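Naltari -- par de pinzas manuales para demostración

El operario sujeta una pinza en cada mano y hace la tarea él mismo; el robot la aprende de esas grabaciones. Cada pinza lleva marcadores en blanco y negro.
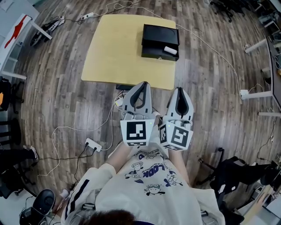
Uso en sala

No hace falta despejar la oficina. Precio del par: 4,000. Ref. 514.

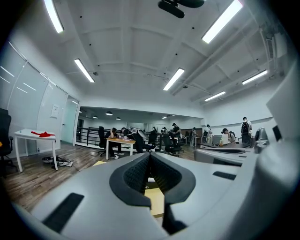
La pinza, con la oficina al fondo.

Productos relacionados
Soporte Trurkell
Maleta Resthorpe

Compartido 3 veces

3 comentarios

Kazimiera Makowska: ¿Se venden sueltas?
Resthorpe: No, solo el par.
Theodorakopoulos: Pedidas en agosto.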